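Investing in small companies: your questions answered

I get asked the same things at nearly every meeting of our little investment club in Wusthorpe, so I've put my answers in one place. I'm a keen amateur with a day job and a spreadsheet, and none of this is advice about your own money. Last updated 24/10/2023.

How did you get into this?

My first purchase was 846 shares in Brastum, a pump maker, bought with money I'd been putting aside for a car. I knew nothing! I liked the annual report and a friend at work, Kobe, had some too. I still own them, and I still drive the old car.

How much do I need to start?

Less than people think, but watch the dealing fees. If you pay a tenner to buy and a tenner to sell, a £100 holding has to go up by a fifth before you're even. I told Amber to wait until she had £3,000 to split between a few companies, and she says I was too cautious (she may be right, her platform is cheaper than mine).

What's the difference between a placing and an open offer?

Both are ways for a listed company to raise cash by selling new shares. A placing goes to big investors, often overnight, and you and I read about it the next morning. An open offer goes to existing shareholders, who can buy in proportion to what they hold. Mulcahy did both at once last November, and I took up my full allowance, all 24 shares of it. Yes, 24. The form took longer to fill in than the money was worth.

What does dilution mean for me?

Say you own one share out of a hundred and the company issues another hundred. You've still got your one share, but it's now half the slice it was. Whether that hurts depends on what they do with the cash. I want to see it go on something I can point at, like a new line or a paid-off loan, and I get twitchy when the announcement says "general working capital" and leaves it there.

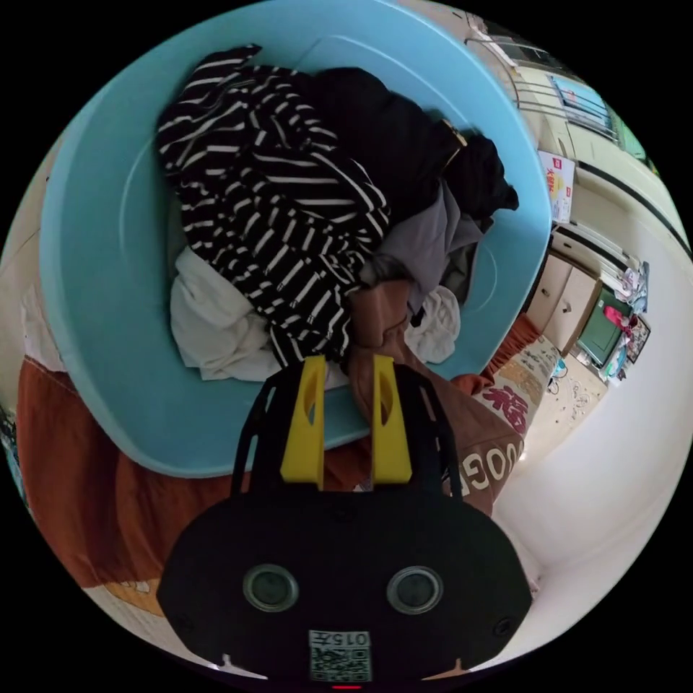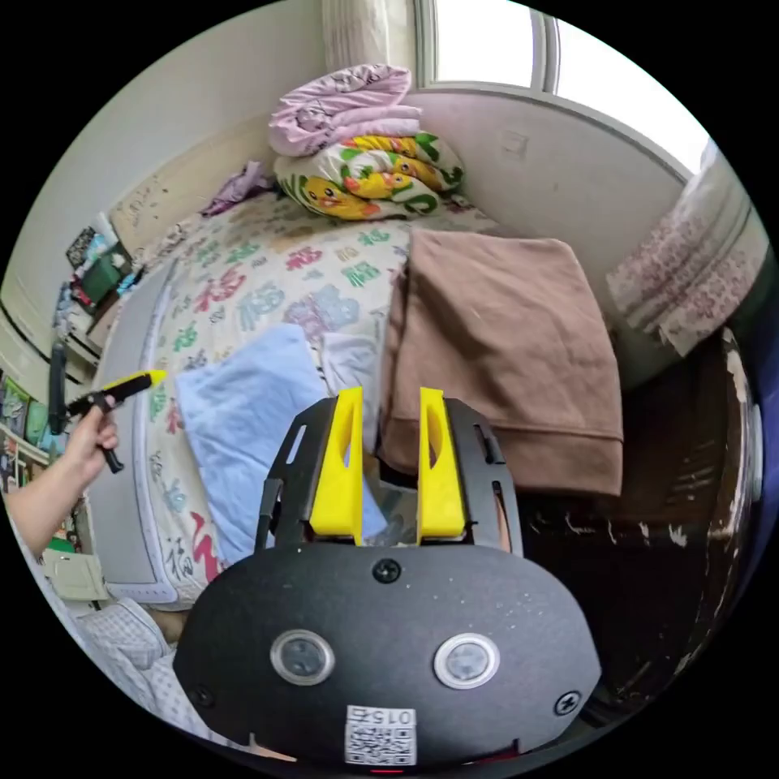 Clothes in the blue basin, and the bed with its cream printed sheet.

Do you read the whole annual report?

No, and I've stopped pretending to. I go to the cash flow statement first, then the notes on debt, then directors' pay, and the chairman's letter last of all with a cup of tea. Grolari's runs to pages and pages of smiling staff before you reach a number, so use the contents list.

Can I go to the AGM if I hold through a platform?

Usually, but you have to ask. Your shares sit in a nominee account, so the company hasn't got your name. Send your platform a message a couple of weeks ahead and ask for a letter of representation. Orvokki got hers by email the same afternoon, mine took nine days and two reminders.

What's your worst decision so far?

Selling Grolari after a profit warning, at a loss of £1,844 including fees. It had recovered by the spring. I hadn't even read the warning properly, I'd seen the price on my phone in a queue and panicked. These days I make myself sleep on it (most of the time).

Do you hold any funds as well?

Yes, most of my pension is in a dull global tracker and I'm very happy with it. The small companies are the bit I enjoy fiddling with.

Can I join the club?

Please do! We meet upstairs at the library and there's no minimum. Drop Roos a line through the contact page and she'll add you to the list.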